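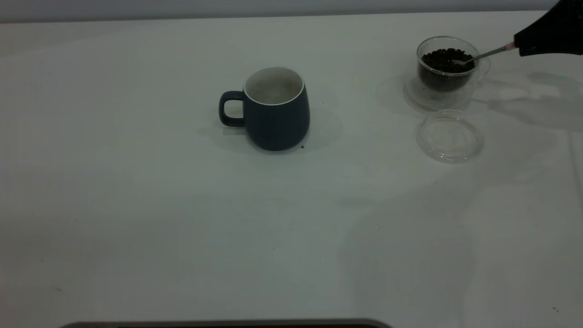
482 down, a whole lot to go

So the coffee bean task is officially the one I dream about now. I went to bed last night and the minute I closed my eyes I was scooping. Spoon in, lift, across, tip, back. I've been recording demos for three weeks and I think my hands know the motion better than they know how to tie my shoes.

Quick catch-up if you're new: I'm teaching a robot arm to spoon coffee beans out of a glass cup and into a mug, and I'm doing it the slow way, by driving the arm myself over and over and saving every run. The learning part comes later. Right now it's me, a controller, a bag of the cheapest dark roast in Wivport and a folder called jurgate that keeps getting bigger. (Jurgate is the name of the project. I picked it off an old road map and now I'm stuck with it.)

As of this morning, 3 March 2026, the folder has 482 episodes I'd be happy to train on. The total I've recorded, counting everything, is 1,819. Yes, I know. I went back and forth on whether to admit that, but the gap is the most interesting thing I have to write about this week, so here we go.

A big chunk of the early ones got tossed because I was a terrible driver. I would come in too steep, bump the rim of the glass, panic, back off, wiggle, and try again. All of that gets saved! The model doesn't know the wiggle was me panicking. I trained a first small version on those runs just to see, and it wiggled. It came down over the beans and did this nervous little shimmy every single time, and I laughed so hard I had to sit down. Then I threw out the lot.

The second chunk was my own laziness. I had the mug in the same spot for days. Same spot, same handle direction, same everything. The policy got really good at pouring beans onto that exact bit of table, mug or no mug. Now I move the mug before every run, turn the handle some random way, and shift the glass cup too, at least a little. It's slower and it makes my neat little schedule look silly, but the runs are worth so much more.

And then there's the clear glass. I love how it looks and I regret it deeply. The saucers practically vanish on a white table, and I've been debating whether to swap them for something with color. A reader (hello!) told me to keep them, on the grounds that real kitchens are full of glass and I'd only have to deal with it later. Fair point. I'm keeping them for now, grumbling.

Things I do differently than I did in October, when I was still practicing with dry rice:

I top the beans up between runs. Sometimes nearly full, sometimes half, sometimes down to where the spoon has to really dig. The digging ones are hard and I put them off, so now I do them first.

I record in blocks of 35 and then I get up. After that my runs go sloppy and I can see it when I play them back -- the spoon starts dragging and I cut the corner on the way to the mug.

I keep the recoveries, if they're clean. Missing the first scoop and calmly going back in for another is useful. Missing it and stabbing at the beans is not. I have a tag for each, and I go through every evening with a cup of tea and sort them.

I wipe the table less than I should. Bits of bean get everywhere, and for a while I was cleaning up before every run until I noticed I was spending more time with the cloth than the controller. Let it learn with crumbs.

The labeling is all done in Kirau, a little tool I wrote over a weekend that plays each run at double speed and waits for me to hit a key. It crashes if you press two keys together. I have been meaning to fix that for 2 months.

Next up is a second training run with only the good episodes, which I'm starting tonight and will be poking at every twenty minutes like a kid with a cake in the oven. If it goes okay I want to try the same thing with the Buenaventura beans a friend mailed me, as they're bigger and lighter in color, and I have a feeling the spoon is going to come up half empty a lot.

Also, if anybody has a good way to get coffee smell out of a sweater, please leave a comment.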